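Unit 6 - Plating and holding whole fruit

Course code 1225, March 2022. Read with the Polline handout on table layout.

Whole fruit is served on a flat plate with a clear margin on all sides. A banana is placed with its curve following the rim. It should touch the plate at two points or along one side; if it rocks, turn it over. Grip at the middle third. Pressure near the stem splits the skin, and the flesh browns under the split.

Clear glass plates show marks from below as well as above. Wipe both faces before use.
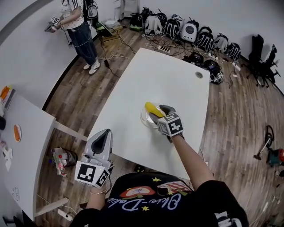

A reader at Vokbridge objects that the middle third is the softest part of a ripe banana and asks for a grip closer to the stem. The point holds for fruit with brown spotting. For yellow fruit the rule above stands - the middle is nearest the center of mass, and the fruit does not swing when lifted.

**Order of work**

1. Plate down, near the center of the table.
2. Fruit down, released only after it has settled.
3. Plate left in place for 10 seconds before the next item.

Exercise: repeat with a pear. Note which side it rolls to. Sheets are due in April.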